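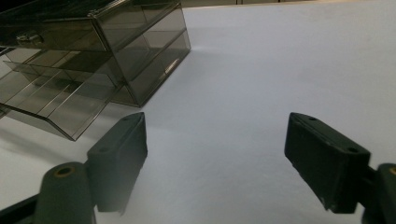

Jadard Hand Gripper, two-finger, with spares

Hire or buy. In stock at Prultidthorpe.

The Jadard is a hand-held gripper for teams who want to record people doing small jobs before they pay for an arm to do them. You hold it, you open and close it, and you find out how hard it is to shut a drawer with two flat fingers. Most customers find this out within the first morning, and several have rung us in the afternoon to ask if theirs is faulty. It is usually the drawer.

What you get

One gripper body with two finger pads fitted
One spare pair of pads
Screws, and the key that fits them
Camera bracket (camera not included, see Ejigu bundle)
Padded case

Budgeting for it

The gripper is the cheap part. People put it on the order form, feel pleased with themselves and forget the rest. Before you send us a purchase order, please allow for:

Pads. They are a wearing part. Edges chip, faces scuff, and grip goes off gradually enough that you will blame the operator first. We suggest one pair for every 200 hours of use. Replacement pairs are £15.

A table. Plain, matt and pale is best. Glossy tops throw the lights straight back at the camera, and your nice oak one will be covered in tape marks by January.

Things to pick up. Buy two of everything. Clear and tinted plastic is worth including if your finished system will ever meet it, and it will, as offices are full of the stuff. Expect reflections, and expect your software people to sulk.

Somebody's time. Setting out, resetting and putting back takes longer than the task itself. Double your estimate, then don't show it to finance until you've had lunch.

Prices

Hire, per week: £118
Deposit: £200, returned when the case comes back with the gripper in it
Purchase: ask us, as it depends on the camera bracket

The Ejigu bundle adds a camera and a longer cable. The Furnness stand holds the gripper when you aren't, and costs more than a stand should. We have tried leaning it on a mug instead and can't recommend that either.

Delivery and collection

Orders placed before noon leave the same day. Collection from Prultidthorpe is free, side door, ring twice. Hire runs from the day you receive it. Pads are not covered by the warranty. Screws are, though we'd rather just post you some.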